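Filed under: Postharvest Science / Storage and Shelf Life

We use cookies to remember your reading preferences and to measure traffic. Accept all | Manage settings

3. Household storage trial

3.1 Background and aim

Loss of firmness in apples after purchase has received less attention than loss of firmness in commercial storage. Most published work on softening follows fruit from harvest to the point of sale, where temperature and gas composition are logged and the fruit is handled in bulk. The last stage, in which a small number of apples sit in a kitchen until they are eaten, is usually represented by a single "shelf life" period of seven days at a fixed room temperature. That period is convenient for comparing cultivars, but it does not match how people keep fruit. Kitchens cool down at night and warm up during cooking. Fruit is moved between a bowl, a counter and a refrigerator, sometimes more than once.

The trial reported in this section was designed to measure how far softening under ordinary household conditions departs from the rate predicted by the fixed-temperature test described in Section 2. A second aim was to find out whether the surface on which the fruit rests has an effect of its own. The question came from the pilot interviews, in which several respondents said that apples kept on stone "stay colder" and therefore last longer. We found no earlier measurements that would confirm or reject this.

3.2 Participants and fruit

Households were recruited in February through notices in two public libraries and a community center. Of those that replied, 35 met the entry conditions: a kitchen in daily use, no air conditioning running during the trial period, and at least one adult willing to keep a written log. Homes with a wine cooler or a separate cold pantry were left out, as these would have added a storage temperature that the design could not cover.

All fruit came from one packing line at Jurmont, which supplied a red cultivar from a single orchard block. The fruit had been held in controlled-atmosphere storage and was released to us on the same day. We sorted by mass and background color and rejected any apple with a visible bruise, a broken stem or lenticel spotting. After sorting, 240 apples were kept for the trial. Of these, 118 were assigned to the households and the remainder to the laboratory control group and to destructive testing at the start of the trial.

Fruit was delivered to participants on a Tuesday in padded trays. Each apple carried a small numbered sticker near the calyx end, where it would not interfere with the acoustic measurement. Participants were asked to treat the fruit as they would any other, except that they were not to eat it, wash it or cut it until the final visit.

3.3 Placement

Three placements were used: open counter, fruit bowl and refrigerator drawer. Each household received at least one apple for each placement, and those with more counter space received additional fruit for the open counter group. In the counter group, apples were kept separate, without touching one another or any other produce. This was meant to limit the local build-up of ethylene, which is the main confounding factor in bowl storage. Participants were told to keep bananas and tomatoes in another part of the room.

Counter material was recorded by the field worker at the first visit and sorted into stone, wood, laminate and tile. Where the owner did not know the material, it was judged on site from a reference set of samples. Engineered quartz and natural stone were pooled, as their thermal conductivities overlap and the two could not always be told apart by eye. 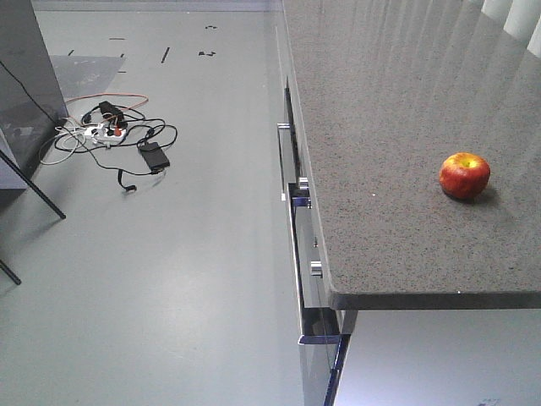 Figure 3. Open counter placement, stone surface.

Air temperature and relative humidity were logged with Plutton button sensors placed at counter height, one in each kitchen, at intervals of 15 minutes. Surface temperature was taken by hand with a contact probe at each visit, first at the resting point of the fruit and then at a clear point on the same surface. We did not log surface temperature continuously. A trial run had shown that a taped probe was often knocked loose during cleaning, and the resulting gaps were hard to separate from real changes.

3.4 Measurements

Firmness was measured in two ways. The acoustic method was used at every visit because it does not damage the fruit. Each apple was placed on a foam ring, tapped lightly at the equator and recorded with a small microphone. The first resonance frequency and the mass were combined into a stiffness index in the usual manner. Four taps were made per fruit, a quarter turn apart, and the median was kept. The penetrometer method was used only at the end of the trial, on two pared sites on opposite sides of the fruit.

Mass loss was recorded to the nearest 0.1 g. Field scales were checked against a reference weight before each visit, and one scale was replaced after it drifted beyond the limit. Visits took place between 4 p.m. and 7 p.m., when most participants were at home. The kitchens were therefore measured at the warmer end of their daily range, and the surface temperatures in particular should be read with this in mind.

Skin gloss and background color were also recorded, but these data are not analyzed here. They are described in the supplementary notes prepared by R. Shehata.

3.5 Statistical treatment

The decline in stiffness index was fitted for each apple with a first-order model. The rate constant was then used as the response in a mixed model with placement, mean air temperature and counter material as fixed effects and household as a random effect. Counter material was entered only for the open counter group. Initial stiffness was included as a covariate – fruit that begins firmer tends to lose firmness faster in absolute terms, and leaving this out would have inflated the difference between trays.

Fruit that was lost, eaten or cut before the final visit was kept in the model up to its last valid measurement. Apples with fewer than three measurements were dropped. Model checks were run by two of the authors working separately, and the results agreed to the second decimal place.

3.6 Results

Placement had the largest effect. Refrigerated fruit softened slowly and evenly, with little spread between households. Fruit in bowls softened fastest and showed the widest spread, which fits the variable amount and type of other produce kept in the same bowl. The open counter group fell between the two.

Within the open counter group, mean air temperature explained most of the variation in the rate constant. After this was accounted for, counter material made no clear difference. The estimate for stone was slightly below that for wood, but the interval included zero and narrowed very little when the two warmest kitchens were removed. The contact probe readings point the same way. Stone surfaces were close to air temperature at nearly all visits, and the two points on each surface seldom differed by more than the stated error of the probe.

The belief that stone keeps fruit cold is probably a matter of touch. Stone conducts heat away from the hand faster than wood does, and so feels colder at the same temperature. An apple resting on a counter has a small contact area and, once it has reached room temperature, very little heat to give up. A lasting effect would require the slab itself to stay below air temperature, as might happen over an unheated cellar or against an outside wall. Only one kitchen in the sample came close to this, and its fruit did not stand out.

Mass loss followed relative humidity more closely than temperature. It was lowest in the refrigerator drawers and highest on open counters in homes with forced-air heating. The correlation between mass loss and softening was weak across the full data set – shriveling and loss of firmness should not be treated as the same process when household fruit is scored.

3.7 Comparison with the fixed-temperature test

The laboratory control group was held at constant temperature in a Hustura cabinet and measured on the same days as the household fruit. When the control rate was used to predict the open counter group, it overstated softening during the first part of the trial and understated it later. Night cooling accounts for the first error. The second is less certain. It may reflect ripening that had been delayed by controlled-atmosphere storage and resumed at different times in different fruit, as suggested by Bech and El Ouafi in their earlier work on the same cultivar.

A simple correction, in which the logged air temperature replaces the fixed value in the rate equation, removed most of the early error but left the later one in place. The Nartey correction for storage history was also tried. It improved the fit for fruit of average initial stiffness and made it worse for the firmest apples, and it has not been used in the sections that follow.

Author contributions for this section: G. Bech and R. El Ouafi, trial design; H. Bouazza and S. Bouazza, field visits and model checks; R. Shehata, color and gloss data.

Back to top | Contact the editorial office | Terms of use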